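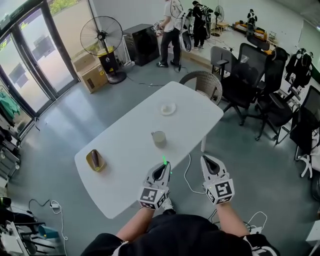

The Grundine warehouse agreement runs to 2091 words, and the people who work under it can recite most of the ones to do with breaks. They are less fluent on classifications, and classifications are where the money went. Under the old deal, a picker who spent half a shift doing the work of a dispatch clerk was paid as a picker, on the theory that the other half was what counted. The union's reps spent most of the winter arguing about this in a borrowed training room, at the sort of white table with rounded corners that seems to be issued to every industrial negotiation in the country, with a cup on it and a saucer, as if agreement might be reached through refreshments.

It was reached, in July, through something closer to fatigue. Iwasaki, which runs the site, came in wanting to fold four grades into 2. The members wanted the grades left alone and the allowances fixed. Each side described its own position as simple, then produced a folder.

The new clause says that anyone who works above their grade for more than 2 hours in a shift is paid at the higher rate for the whole shift. It sounds like plain sense until you watch a supervisor discover, at one hour and fifty minutes, that a person is urgently needed back on the floor. Delegates at the Mamska depot, which got a similar clause earlier, say the rush back to the floor was a feature of their first month and then faded once people began writing down the times. A biro on a string now hangs beside the roster. It may be the most effective piece of labour relations equipment on the premises.

The company did get something. Shift changes can now be made with 10 days' notice, down from a fortnight, and they can be sent by text message. The members' meeting spent longer on the text message than on the notice. One man wanted to know whether a thumbs-up counted as consent. The organiser said it did not. He asked whether a thumbs-down counted as a grievance, and was told to put it in writing.

Then there is Allow, the rostering app. Its name is a fair summary of its attitude. You may ask it for a day off and it may allow one. Under the agreement a human being has to look at any refusal and give a reason, in words, before the end of the next working day. The first batch of reasons has been going around the lunch room. "Operational" is the favourite, followed by "operational needs", for the managers who like to elaborate.

The vote was a comfortable yes, though hardly a joyous one. People filed out past the noticeboard, where the old agreement was still pinned up with the page on meal allowances missing, and went back in for the afternoon shift. The back pay is due in the next pay run. Payroll has asked everyone to check their grade before then, and there is already a queue.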